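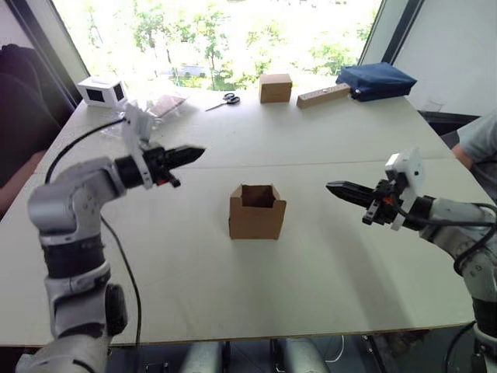
Written by the packing guide editor, Akoveo Home Moves

Section 2: Getting a box ready to fill

I've packed more boxes than I care to remember, and most of my disasters began before anything went inside. So this bit is all about the box (and the table you stand it on). Have the Kadia kit list from Section 1 to hand.

1. Clear the middle of your table and push everything else to the far edge. I like my scissors, bags and spare cardboard back there, where I can reach them without knocking the box over.

2. If your table is two panels pushed together, run your hand over the join. A small box can rock on a raised seam, so shift it if it wobbles.

3. Open the carton out, fold the bottom flaps in and tape along the middle. Use 2 strips for anything heavier than clothes, and leave a good overlap up each side.

4. Stand it upright and fold the top flaps down inside the box. It feels wrong the first time, but it keeps the opening clear and you don't get a flap in the wrist every time you reach in!

Note: folded flaps take up room along the sides. If you're packing something that only just fits, let them hang outside instead.

5. Heavy things go in first, soft things round them. A fabric pouch is lovely for chargers and odd bits - just tuck it down a gap.

6. When you're nearly full, pull the flaps back up, press them flat and check nothing is pushing against them.

Caution: close the scissors before you put them down, and keep clear plastic bags well away from small children and pets.

Caution: the small Gatberg carton is rated for 100 books' worth of nothing, as I like to say. Paperbacks are fine in a single layer, but for hardbacks get the Camacho double-wall one and stop at 60 per cent full.

Labels are in Section 3.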